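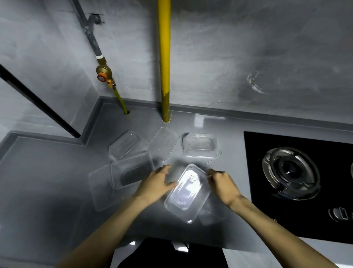

Takeout containers on the counter next to the cooktop

Home build: teaching an arm to match lids to containers

grultico_dan
Posted 28th May

I've been building a small two-arm setup in my garage, and the task I picked is sorting clear takeout containers: pair each one with its lid, close it, put it on a stack. The arms are printed, with hobby servos in the wrists and bigger ones in the shoulders. I'm training from head-view video of a person doing the job by hand, plus a smaller set recorded by driving the arms directly.

So far I have 103 clips by hand and 62 with the arms. The policy reaches for the right area most of the time. Then it closes the gripper next to the rim, or on top of a lid that it seems to think is countertop. I changed the learning rate and the crop and neither made a difference. Looking for ideas before I record more.

burnellow
Clear plastic on a gray counter under a ceiling light is about the worst thing you could have chosen. The edges are hardly there. Put a dark mat down and try again. I'd do that before touching the training code.

grultico_dan
I thought about a mat. The trouble is I want it to work on the actual counter. If I train on a mat I have to use the mat forever.

Tzu-hsuan Shek
You don't have to use it forever. Record half with the mat and half without. I did this with drinking glasses last June and the bare table runs got better too.

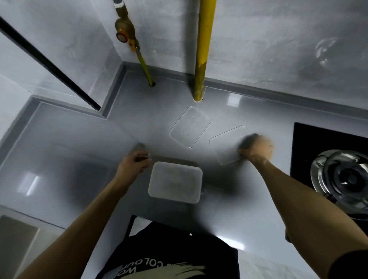 The other thing I'd look at is hand speed. When I record myself I go much faster than I think I do, and the fingers smear right at the moment of contact, the one part you need sharp. Slow down for the grab and the release. You can move at normal speed in between. A shorter exposure helps too if you can add a lamp off to the side.

prarnum62
Disagree on slowing down. If you slow down only for the grab you teach it that odd rhythm and the arm will hesitate over every lid. Fix the exposure and leave the motion alone.

Tzu-hsuan Shek
Mine doesn't hesitate. I resample the clips to even spacing by distance, so the rhythm is gone before training.

prarnum62
OK, that would do it. He didn't say he was resampling though.

grultico_dan
I'm not. I'll add it.

Wen-hsiung Cheng
Do you have depth? If it's a cheap stereo or infrared camera, turn the depth off. On clear plastic mine returned the table behind it, and the arm kept pushing down through the lid. I stripped the gears on 2 wrist servos before I worked out why.

grultico_dan
Yes, depth is on. That could explain the lids.
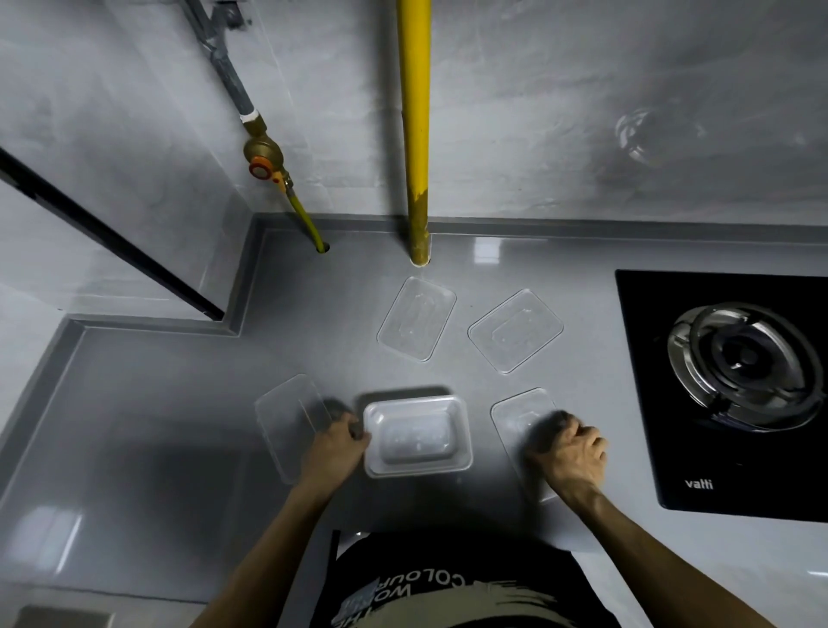
I also start with everything spread out and nothing stacked, and I'm wondering if that's too easy. Lids lying flat are hard for the gripper to get under, so by hand I tend to hold the container with the left and take the lid with the right. The arms can do the same, but the right gripper needs a thinner tip. I have a set of 5 fingertips printed in TPU to try.

burnellow
Thin tips bend. Glue a strip of feeler gauge to one side.

fung_shop
Seconding the feeler gauge. Round off the corner first or it scratches the counter.

Wen-hsiung Cheng
Turn off depth first and change nothing else. Otherwise you won't know which one fixed it.

grultico_dan
Fair. Depth off tonight, same clips, then resampling, then the tips. Will post the results in this thread.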